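Trurkano to Close Downtown Store, Move Woodworking Classes to Former Mill

Trurkano, the hardware and lumber store on the corner across from the bus station, will close its doors at the end of August and move to the former Ultodov mill on the east side of town, the company said in a notice to customers.

The new location will have a larger lumber yard, a loading area for trucks and two classrooms. The store has been running its evening woodworking classes out of a storage room behind the paint counter, where there is space for 8 students at a time. The waiting list for the fall beginner course has reached 100 names, according to the notice.

The mill has stood vacant since Ultodov moved its flooring business out of the county. The city approved a change of use for the property this spring, on the condition that the parking lot be repaved and that a second exit be added on the river side. Work on both is under way. The old drying sheds will be taken down, and the brick office building in front will stay.

Karabulut, the contractor handling the renovation, said the main hall needed new wiring and a new roof over the north end. The floor was in good shape and will be kept. The company expects to hand over the building before the end of the summer.

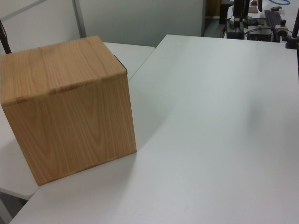 Beginner classes will go on covering measuring, sawing, gluing and basic joints, with each student finishing a small project to take home. A second course on furniture repair will be added once the new classrooms open. Fees for the beginner course will stay the same through the end of the year. Students already signed up for fall do not need to register again and will get a letter with the new address and room number.

The downtown store will keep its regular hours until closing, except that the key-cutting counter will shut a week early so the machines can be moved. Special orders placed before the move can be picked up at either address. Gift cards and store credit will be honored at the mill.

All employees have been offered jobs at the new site. The store also plans to hire for the yard and the front counter, and applications are being taken at the service desk.

Several customers at a public meeting in June asked how people without cars would get to the mill, which is outside the current bus routes. The transit office said it is looking at extending the east side line by two stops but has not set a date. Until then, Trurkano will offer delivery inside city limits at no charge on orders over $100.

The downtown building has been leased to Horix, a chain of discount furniture stores. Horix has applied for a permit to replace the front windows and sign. An opening date has not been announced.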